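Appealing a Page Removal on Gikulley

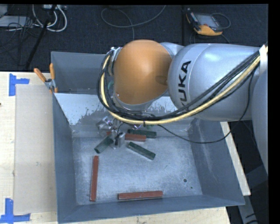 1. Open Account > Notices and find the one marked "unpublished."
2. Copy the notice code before you click Appeal. The notice disappears, possibly out of shame.
3. State your case in 498 characters. Links count.

Note: "Recent activity" is the only reason Gikulley gives.

Caution: Do not start a replacement page. That is also recent activity.

200 shares | 2 comments

barreto_news: Day 6, still "in review."

cillent: Same. They did suggest I buy ads.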